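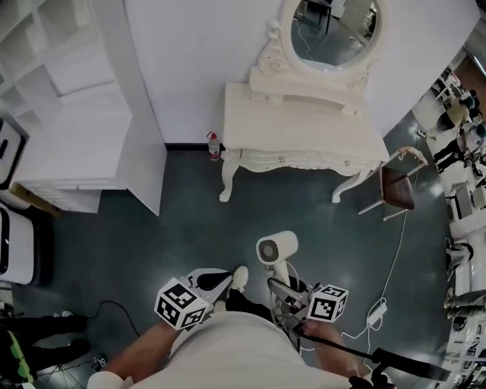 The white vanity with its oval mirror, and a hair dryer.

The Last Bus to Sarkley

My grandmother never trusted a timetable. The one in the shelter at Halvorsen said the last bus left at 5, but she had us out there a good half hour early, with our coats buttoned and a bag of plums between us, in case the driver got lonely and came ahead of time.

I was small enough that September to believe drivers did that sort of thing. We ate the plums and she told me about the flood year, when she'd walked the whole way home along the railroad bank with her good shoes hung around her neck, and how a dog she'd never met before kept her company as far as the mill – and then, with no fuss at all, turned around and went back.

"Didn't you want to keep him?" I asked.

"He had his own supper waiting," she said.

The bus came around the corner with its lights on. She counted out 30 cents for me, folded the plum bag into her pocket, and gave the road behind us a long look before she climbed the step. I looked too. I was hoping very hard for a dog.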